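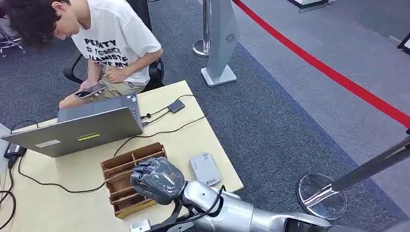
A wooden sorting tray on a table at the Drokville reading room, beside a laptop and its cables.

Sorting trays go on loan in Drokville

DROKVILLE — Residents with a drawer full of buttons, seeds or loose screws can now borrow a wooden sorting tray from the Cloutier Street reading room, which added the trays to its lending shelf in July.

The trays are made of thin wooden slats that divide the inside into rows of narrow compartments. Kwabena Amoah built them in his garage on Kakel Road over the winter. The reading room has 40 to lend, and each one can be kept for up to three weeks with a library card.

"I made the first one for my own fishing tackle," Amoah said. "Then my sister wanted one for beads, and it went on from there."

Efua Kyei, who runs the lending shelf, said most of the early requests have come from people who sew. A few have come from gardeners who want to keep this year's seed apart from last year's. The room already lends cake pans, hand tools and a carpet cleaner — 614 items in all, not counting books.

Borrowers are asked to empty the trays before bringing them back and to wipe them with a dry cloth. Paint, glue and food should be kept out of them. There is no charge for the loan, but a lost or broken tray costs $15 to replace.

Amoah will show how to cut and fit the slats at a workshop in the reading room at 6:30 p.m. on the last evening of the month. Wood is provided, and children under 12 need an adult with them. Places can be booked at the front desk or by phone at extension 1757.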